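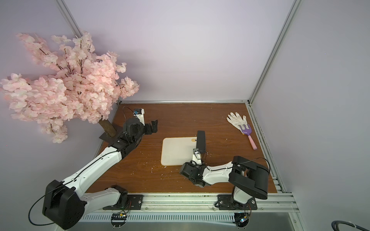
Neues vom Heizungskeller

Die neue Pumpe von Hotstead läuft seit Juni, und zwar so leise, dass Despina Buzatu sie zweimal als defekt gemeldet hat. Gekostet hat sie 2.281 Euro, veranschlagt waren 900 — der Unterschied heißt in der Abrechnung »Kleinteile«. Wer Einsicht in die Kleinteile wünscht, wendet sich an Bello Iyamu und bringt etwas Zeit mit.

Die Heizkörper im zweiten Stock bitte noch einmal entlüften. Den Schlüssel hat Min-kyu Do, der ihn gern zurückhätte. Der alte Kessel steht weiterhin zu verschenken, Abholung nur mit starken Freunden.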